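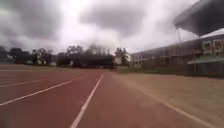
Sample frame from the set: red track, white lane lines, heavy overcast.

Rivine lane set – README

I'm building a small line-following rover called Rivine in the shared workshop at Sumomthorpe, and these are the pictures I use to teach it what a lane line looks like. There are 1,007 JPEGs in the frames folder, plus one mask per frame in masks (same file name, but PNG).

I painted the masks by hand in March, with a little tool I wrote called Adugna. Lines only! Grass, buildings and sky are all background. Where a line got too faint to follow toward the horizon, I stopped painting, so expect the far ends to be ragged.

Hold out the 100 frames listed in test.txt – please don't train on them, or your scores won't match mine.

Known problems:
Far-off detail is soft.
Worn patches on the red surface sometimes get picked up as paint.
9 masks are still missing, see todo.txt.

The rover code lives in the Brirnari repo. Run check_masks.py first, it takes about 4 minutes on my old laptop.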